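I got to Elsa Laitinen's place on a Saturday, nearly 20 minutes early and wearing a hat, which should tell you what my scalp has been up to lately. Elsa has been looking at scalps for 19 years, the last few of them at Fodalier, and she had my hat off before I'd found a chair.

"You're washing too hot," she said. (I was!) 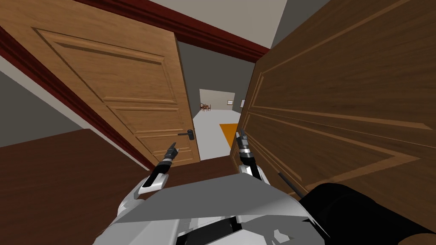
An open door and the corridor beyond it.

I wanted to ask her about flakes, mostly, as everyone I know seems to have them and we all buy the same shampoo and hope. Elsa laughed at that. "People come in with a dry scalp and treat it like dandruff," she said. "Dandruff is usually oily. If the flakes are small and white and your shins are dry too, you probably just need to be gentler."

So how often should I wash?

"I won't give you a number," she said, and then gave me one anyway – every 4 days for hair like mine, which is thick and curly and takes forever to dry.

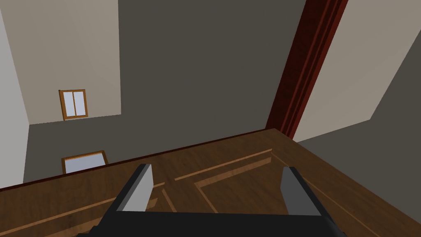

She's firm about fingernails. Use the pads of your fingers, go slowly, and rinse for longer than feels reasonable. "Most of the itching I see is leftover product," she told me, and I thought guiltily of the dry shampoo in my gym bag.

I asked about oils next, because my aunt Hortensia swears by them. 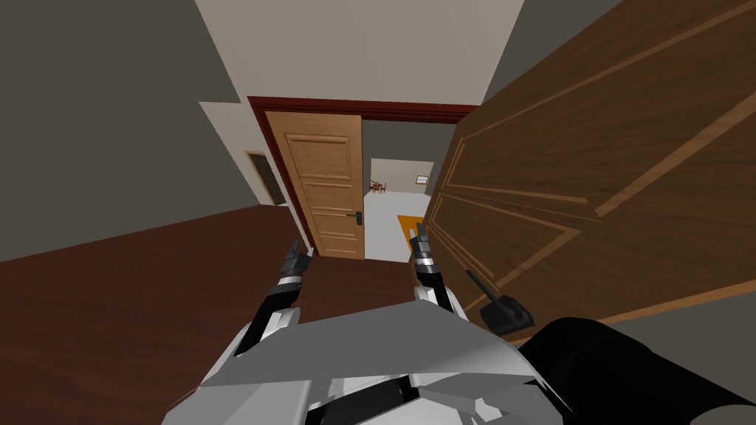
"On the ends, lovely," Elsa said. "On a flaky scalp, go easy. And if it's red or sore or it just won't quit, see a doctor. Don't wait until June."

I've turned the water down since then. The hat is still by the door, but I wore it only once this week, and it was raining.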